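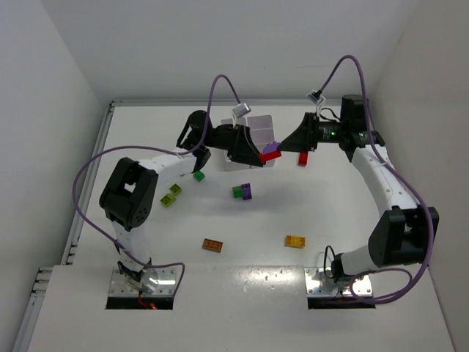
What is the best way to sort toy bricks? Most people do well to sort by shape first and by color second, using a tray with compartments for the small pieces and larger tubs for everything else.

Toy brick sorting is the practice of dividing a mixed collection of plastic building bricks into groups so that a wanted piece can be found quickly. It is done at home, in schools, in toy libraries and by hobby builders, and it ranges from tipping the big pieces into one box and the small ones into another to whole walls of labeled drawers. For many builders it is a hobby in its own right, and a wonderfully absorbing one!

Sorting by color

Color is the method young children usually choose without being told. A heap sorted this way looks marvelous, and it goes fast, as a hand can pull every red piece out of a pile almost without thinking. The trouble comes later. A small red plate in a tub full of red pieces is very hard to spot, and the searching takes longer than the sorting did. Color sorting works best for small collections, for mosaics, and for builders who plan a model around its colors.

Sorting by shape

In a shape sort, pieces of the same form go together whatever their color: bricks with bricks, flat plates with plates, slopes with slopes, wheels with wheels. The eye is good at finding a yellow brick among blue and green ones, so even a crowded compartment stays usable. Pieces with rounded tops, arches, hinges and other odd forms are the awkward ones. Builders often give them a single compartment of their own until there are enough of one kind to be worth splitting.

Mixed methods

Large collections nearly always end up with both. A common order is shape, then size, then color, with the last step kept for pieces owned in great numbers. Ona Vanags, whose notes on the subject were passed around for years among members of the Hollside building club, called this "splitting on the overflow": a compartment is divided only when it no longer closes. Her own collection began with 7 categories and had reached 453 by the time she stopped adding to the list – a figure club members still quote with real admiration.

Trays and containers

The compartmented tray is the classic tool of the craft. The one shown at the top is a pale tray of this kind, together with a bright red brick and a purple piece. Trays suit small parts and are pleasant to work from, with many kinds of piece in view at once. Shallow compartments are easier to pick from than deep ones, and a rounded inside corner lets a fingertip sweep out the last tiny plate. Lidded trays can be stacked, but a lid that does not press down on the dividers will let pieces wander from one section to the next when the tray is carried upright.

Muffin tins, egg cartons and ice cube trays all make good starter trays. Drawer cabinets hold more and take up wall space instead of table space. Deep tubs are best kept for big bricks and base pieces.

Working surface

A plain, light-colored surface helps, with dark pieces in particular. Some sorters spread a bed sheet on the floor first, so that the whole unsorted pile can be gathered by the corners and put away for the night. The noise of a full tub being emptied is considerable (and, to many, delightful), and a cloth softens that too.

In schools and toy libraries

Sorting is popular in early classrooms for the practice it gives in comparing, naming and picking up small things. Josée Gill ran a well-liked sorting table at the Husside toy library, where visitors worked from one shared heap and argued happily over where the odd pieces belonged. The library's annual November sort dealt with 628 pieces in its first year. Lewis Paterson later added picture labels, one sample brick glued to the front of each drawer, and the idea spread to the nearby branch at Tanasarn.

Terms

Bulk: an unsorted mixed lot.
Overflow: pieces that no longer fit their compartment.
Orphan: a piece with no category yet.
Rough sort: a first pass into a few broad groups, often nine or fewer.

See also: Building plates; Drawer labeling; Toy libraries

Categories: Construction toys | Sorting and storage | Tabletop hobbies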